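3.2 Well recovery at the Gotby sites

I should say a bit about how we picked the wells, because it shaped nearly everything that came after. Madell had handed us a list of 310 domestic wells with some kind of driller's log attached, and my first thought was that we'd be swimming in data. Then Solveig Engebretsen and I sat down and read the logs. A lot of them gave a depth and a date and nothing else. Some had a yield figure that had plainly been copied from the well next door. We ended up keeping 53, all of them drilled in fractured bedrock, all with a casing length we trusted, and all with an owner who was willing to go without water for most of a day (that last one was the hard part, and I still owe a few people in Gotby a favor).

The test itself is nothing fancy. You pump the well down, shut the pump off, and watch the water come back up. We dropped a pressure logger to just above the pump, taped a second one at the wellhead for air pressure, and took hand readings with a dip tape as a check. Cengiz Yaman wanted the hand readings every minute for the first stretch of recovery, and I grumbled about it, but he was right — two of the loggers drifted during the February round and we'd have lost both wells without his notebook. 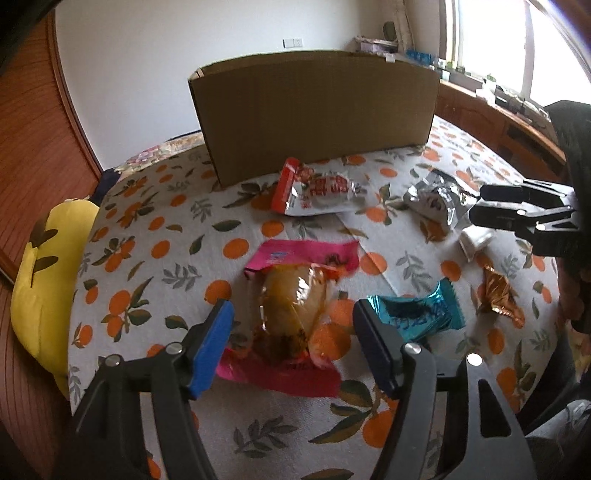
Pumping rate was the other headache. Most of these wells have a small submersible pump sized for one house, and the rate sags as the water level drops. The textbook recovery method wants a steady rate. We got around this with a gate valve and a bucket-and-stopwatch check, throttling the flow down at the start so there was still room to open up later on. It isn't elegant! But on the wells where we could also fit a proper flow meter, the two ways of measuring gave us answers close enough that I stopped worrying.

For the deeper holes we aimed to stop pumping at 200 feet below the top of casing, or sooner if the level was falling so fast that the pump was in danger of sucking air. Wenche Söderlund had the unhappy job of standing there with her hand near the switch. On three wells we never got anywhere near that depth, and I've left those out of the recovery fits, though they do show up in the yield comparison in Section 4.

Once everything was downloaded and cleaned we had 3,074 usable level readings from the hand tape alone, plus the logger records, which I thinned out before fitting so that the late, flat part of each curve didn't drown out the early part. I tried a straight-line fit on the late readings first. It worked fine for wells with one main fracture near the bottom. It worked badly for the shallow-fracture wells, where the curve has a kink in it at the point where the rising water covers the fracture and the inflow slows down. Margus Laur had seen the same kink in his own work with Granström and suggested splitting the record at that depth and fitting each piece separately, and that's what we did for the rest of the set.
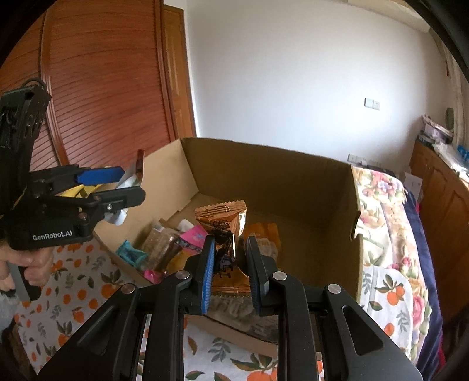 Figure 3. Packaged snack held between two blue gripper pads at an open cardboard box.

One thing I'd do differently is the wait before pumping. We gave each well a night of rest where we could, but people water animals and run the dishwasher, and a few of our starting levels were clearly still climbing when we switched the pump on. Embla Wikström worked out a small correction from the logger trace in the hour before the test, and it's applied to every well in the table. For most of them it hardly changes the result. For the tightest wells it matters quite a bit, and I'd treat the lowest values in the set as rough.

The fits were run in Ondix with the default settings, apart from the starting guess for fracture depth, which I took from the driller's log wherever the driller had bothered to write one down.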